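4. Working beside the arm at the Cutdale bench

If you've packed fruit by hand for years, please don't feel you must hurry now. The arm does the reaching, and you decide what goes where and when it stops.

1. Set the fruit and the cup on the white table with a good hand's width between them.
2. Step back behind the floor line.
3. Press Start and let the first pick finish.
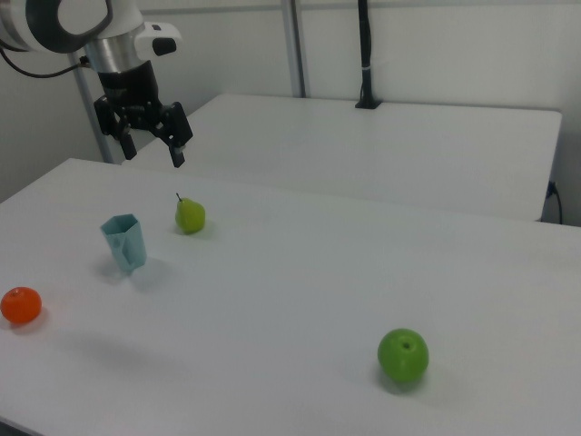

4. If a pick looks wrong to you, press Pause. Marlene Albers would much sooner have 10 pauses in a shift than one worried packer.

Note: Speed is set to 200 for new crews and may go up to 400 once everyone's comfortable.

Caution: Keep fingers, sleeves and lanyards clear of the gripper until the light is steady.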